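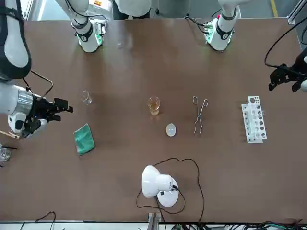 Ivberg Bench Mat, 300 Series

The Ivberg 300 is a flat rubber mat for school and college laboratory benches. It protects the bench surface from scratches, small spills and warm glassware, and stops light items from sliding when the bench is knocked. It is sold by the roll or cut to length.

Construction

The mat has two bonded layers. The upper layer is smooth nitrile rubber with a matt finish. The lower layer is a softer foam with a fine ribbed underside that grips varnished wood, laminate and steel. No glue is needed. Cut edges do not fray, but they should be made with a straight blade -- scissors tend to drag the foam.

Sizes

Standard width is 80 cm. Rolls are 10 m long. Cut lengths are supplied in steps of 10 cm, with a minimum order of 100 cm. Lengths over 300 cm are sent rolled on a card tube and should be left flat overnight before use.

Heat and chemicals

The surface withstands contact up to 100 °C. It is not a heatproof mat and must not be placed under a burner or hotplate. Dilute acids and alkalis may be wiped off with water. Acetone and other strong solvents will dull the finish and, if left, lift the upper layer.

Cleaning

Wipe with warm water and mild detergent. Do not use scouring powder. Mats may be rolled for storage with the smooth side outwards -- never folded.

Colours

Grey and dark green. The former blue version, sold as the Mutham mat, has been withdrawn. Remaining stock is held at the Brarnbridge depot and is sold in full rolls only.

Related items

Srisuk edge strip, 10 m
Srisuk corner pieces, pack of 10

Delivery is from Brarnbridge. Cut lengths cannot be returned unless faulty.

Shares: 10
Comments: 0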